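Skorana Robotics Club opens its doors for a second year, and we'd love you to come by

FLOMMONT, 26 August 2024

Hi, I'm Signe Oddsson, and I run the after-school robotics club at Skorana with Kári Ragnarsson. Kári told me a press release should be written as if by somebody very serious in a suit. I gave that a try, hated it, and started over, so you're getting me.

The news first: the club is back this fall with 20 places, up from 12 last year, and sign-up is open now to any high school student in Flommont. You don't need to know how to code or own a single tool. Last year half the group had never held a soldering iron, and by June they were arguing with me about finger geometry (and winning, which I'm still a little sore about).

We're also entering the Jistumon Challenge again. Jistumon is a pick-and-place contest for student teams. Your arm has to reach into a box, take hold of a small part it hasn't been set up for, and put it down where the judges want it. There's a budget cap of $700 for everything apart from the arm itself, so most teams end up making their own grippers. Ours has been through more versions than I care to admit. The first pair of fingers was so smooth that everything slid right out, and the second pair was so thick we couldn't get it near anything sitting close to a wall.

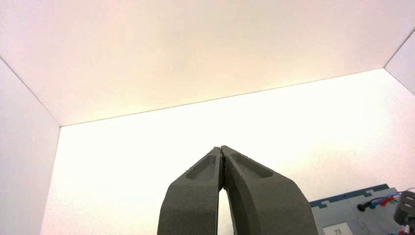
Tuulikki Kinnunen, one of our seniors, has taken over finger design and she's really good at it. She'll draw a new pair, try it, grumble, and be back at the computer before I've found my glasses. "I want the tips to close clean every single time," she told me when I asked her for a quote. "Grabbing big stuff is easy. It's the skinny little parts that cost us points in June."

They sure did! We came in fourth, with 80 points, and two dropped washers were all that stood between us and third place. I've mostly let it go. Kolbrún Kjærgaard, who writes most of our control code, has not — she has a list of fixes taped inside her locker and she's already crossed off a bunch of them.

Money next, so you don't have to ask. The club is free for students. Our parts come out of a grant from the Hjaltadóttir Fund, renewed this summer for another 2 years, and I want to say a huge thank you to Gunhild Kárason there, who came to watch us practice and stayed until we locked up. The grant also covers the bus to the contest, so families won't be asked to chip in for that either.

We meet after school in the Skorana workshop, and there's an open house before the first regular meeting. Come try driving the arm, bring a parent or a little brother, and ask the students anything you like (they give better answers than I do). Reporters and photographers are very welcome too — just let us know ahead of time so we can sort out the permission forms.

To sign up, stop by the front office at Skorana and ask for the robotics form. Press questions can go to me or Kári through the same office. I pick up messages at lunch, and Kári checks his whenever I remind him.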